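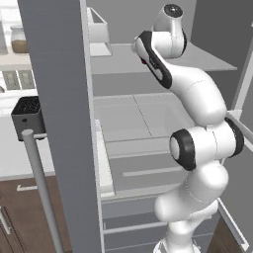
Posted by the Home Robotics Group, simulation side

Monday, October 11, 2021

The fridge cell is finally behaving, and I've been grinning about it since lunch! I promised Milagros I would write down how we set it up before I forgot, so here goes, with all the bits that went wrong left in.

For anyone who hasn't been following, the fridge is one of our simulated kitchen cells. We call it Borero (the kitchens get names, the arms only get numbers). One white arm, one fridge with the door open, and a list of reaching jobs that runs every night on the machine in the corner of our office. The upper shelf is the one everybody wanted to work and the one that gave us all the grief.

Our first mistake was the base. I had it set back from the fridge, which felt sensible and gave the door lots of room, and the arm could get to the drawers very nicely from there. Ask it for the glass shelf at the top, though, and it went almost straight at the elbow and then shook like a wet dog. Urszula moved the base in close, so that the forearm comes up steeply past the drawers with the elbow still well bent, and the shaking went away. I'd spent two days fiddling with the damping! She spent one cup of tea.

Moving in close has a price, of course. The elbow now sits at the height of the crisper drawer, right in front of it, with the open door over on the other side. So we gave the arm a "door rule": the elbow may swing towards the door only when the hand is below the upper shelf. It's crude and I love it. The planner finds a route far more quickly now that it isn't trying all sorts of daft ones through the door shelves.

Next came the shelf itself. It looked fine on screen, and I'd have sworn it was fine, but the shape used for collisions was thicker than the shape you see. The hand kept stopping in mid-air above it, touching nothing at all. If you look after a cell like this, please turn on the collision view before you touch anything else. İlker found it within minutes of sitting down, and he has been very gracious about it -- mostly. The little open bin up high had the same trouble, only there the gap between its walls had been filled in solid, so nothing could ever have gone inside it. I rebuilt it from separate thin walls and it's a proper bin now.

The upkeep, for whoever has the cell next:

Reset the door before each batch. It creeps. The hinge friction is set low and after a long night it can end up a fair way from where it started.

Check the wrist joint limits after any update to the arm model. They were put back to the factory values in August and we lost a whole weekend of runs.

Leave the toaster alone. I know it looks as if it does nothing over there on the worktop, but moving it changes the object order in the file and half the scripts pick things by number. Gonçalo is going to fix that, and then you may do what you like with the toaster.

Keep the shelf clear for the reach test. Groceries come in the second batch.

Last night's reach test was 866 tries at the upper shelf, and 7 of them failed. All seven were starts with the hand tucked low by the bottom drawer, where the forearm has to come round a long way to get up. I've got an idea for that, which is to send it through a halfway pose first, with the hand out in front of the crisper, and let it go up from there. It may cost us a little time on each try but I really don't mind.

Wenjie has asked if we can do the same with the door starting shut. Yes! Well, perhaps. The handle is a long round bar and the hand ought to manage it, but with the base this close I'm not at all sure the door can swing past the arm. I'm trying the base on a short rail tomorrow, and if it goes well I'll put the settings in the shared folder next to the old ones.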